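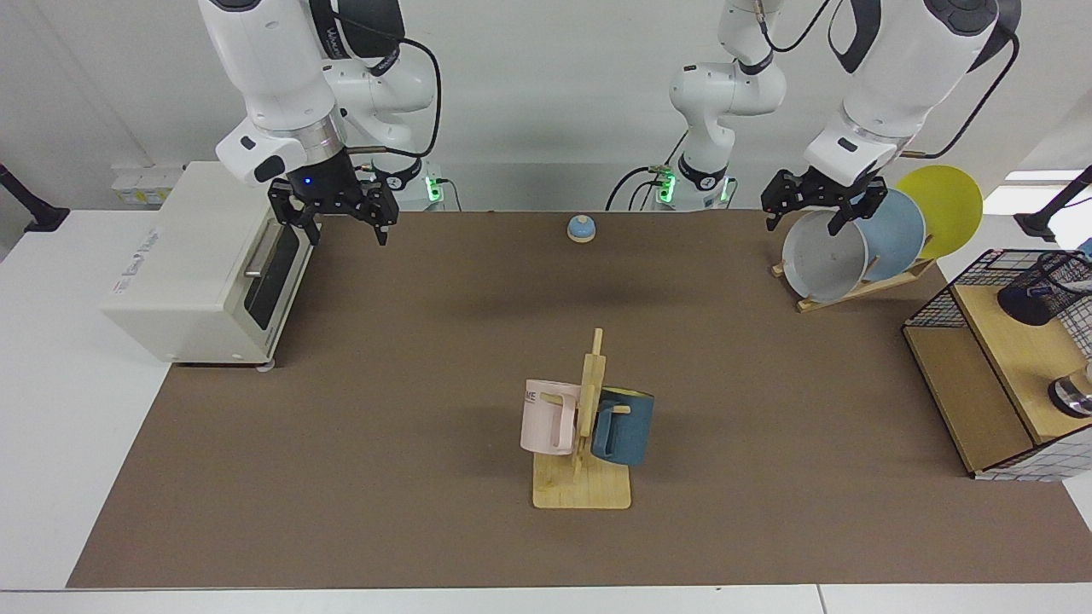

Attachment 1: mug tree at the front of the mat, toaster oven at far left

Ticket 84: Mug tree leans when loaded
Opened 18 Jun 2019 by Lumturie Janevski
Product: Trellurero wooden mug tree

Hello there, and thank you for reading! We've had this mug tree since November and we're fond of it, but lately the post has a little wobble where it meets the base. I notice it most when I lift a mug off in a hurry (I'm always in a hurry before coffee). I tightened the screw underneath and it was fine for nearly 2 weeks, then the wobble came back. Our mugs weigh up to 300 grams each, if that helps.

Reply from Arben Georgiou, Altenura kitchen support

Hi Lumturie, thanks for such a friendly note. Please turn the tree over and check whether the small washer is still under the screw head. While you're at it, try hanging the mugs on opposite sides of the post, and tell me how they sit up near the top.
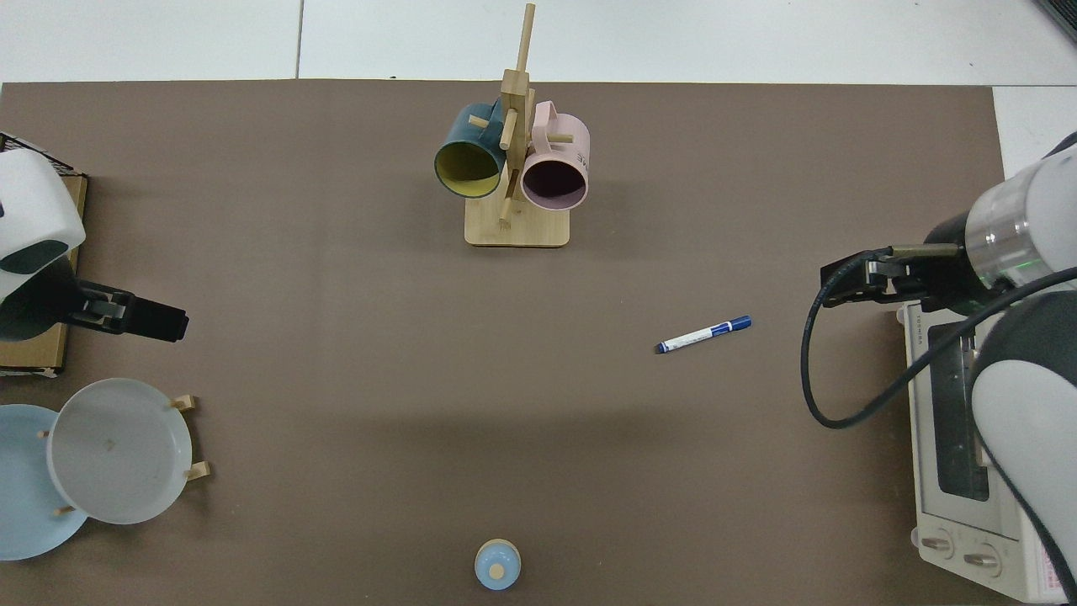 Attachment 2: teal mug on the left, pink mug on the right

Reply from Lumturie Janevski

No washer! I looked in the drawer and under the mat too, and I'm afraid it's gone. I've got the teal and the pink either side of the post now, as you suggested, and they very nearly touch. Should I worry about chips?

Reply from Arben Georgiou

I'd move one to a different peg so they have more room. A new washer and screw will go out to you in the mail. Turn the screw by hand first, then snug it up gently with a screwdriver.

Status: waiting on parts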